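## 4. Setting up the arm on a kitchen counter
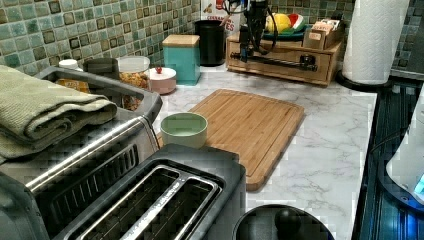
Rosalinda Galang wrote after the April build night that she would clear the back of the counter first and choose the arm's spot last, as she had to redo her rail alignment when the canisters got moved. The steps below follow her order.

You need the assembled arm from section 3, the Pedano controller box, the power supply, a 2 mm hex key, a tape measure and painter's tape.

> **Caution:** Keep the power supply unplugged until step 9. The shoulder joint can swing when the controller starts.

### 4.1 Placing the base

1. Pick a place at the back of the counter, against the wall. Stay well away from the cooktop and the sink.
2. Move anything tall or breakable out of the swing area. With the arm unpowered, turn it by hand from one stop to the other and check that the gripper clears the wall on both sides.
3. Wipe the counter and let it dry. The pads under the base won't hold on a greasy surface.
4. Set the base down with the rail running parallel to the front edge of the counter. Measure at both ends of the rail. The two readings should match within 2 mm.
5. Mark the corners of the base with painter's tape. If the base gets bumped later, you can put it back without repeating the alignment.

**Note:** A drawer unit can stay next to the arm, but pull each drawer all the way out once to make sure it doesn't hit the rail. If it does, slide the unit over and leave the arm where it is.

### 4.2 Cables

6. Run the motor cables up the column and leave a loop at the top. The loop has to be long enough for the arm to reach full extension without pulling on the plugs.
7. Tie the cables to the column below the loop. Don't tie the loop itself.
8. Take the power cable along the wall to the outlet. Do not run it across the cooktop or behind a toaster.

> **Caution:** Switch off and unplug toasters, ovens and kettles within reach of the arm before any test run. Let hot surfaces cool for 20 minutes.

### 4.3 First power-up

9. Plug in the supply, then turn on the controller. Wait 15 seconds. The arm holds its position and the status light goes steady.
10. Open Meltetti on the laptop and select **Connect**. If the port isn't listed, unplug the USB cable at the laptop end and plug it in again.
11. Set the speed limit to the lowest setting. Leave it there for all of section 4.
12. Select **Home**. Keep one hand near the power switch until the arm stops moving.
13. Open the **Joints** tab and look at the shoulder reading. It should be within 20 counts of 1600. If it is off by more than that, power down, loosen the horn screw, reseat the horn one tooth over and go back to step 9.

**Note:** Boards from the first Mokard batch show the shoulder and elbow readings swapped. Adi Ginting's fix is in the config folder. Copy it over the default file and restart Meltetti.

### 4.4 Reach test

14. Put an empty plastic cup on the counter in front of the base. Don't use glass or anything with liquid in it.
15. Jog the arm to the cup in small moves, close the gripper, lift, and set the cup down again.
16. Repeat with the cup farther out until the arm starts to sag. Mark that line with tape. Objects for section 5 go inside it.

If the base slides during the lift, clean the pads with rubbing alcohol and try again. If it still slides, add the clamp plate from appendix B.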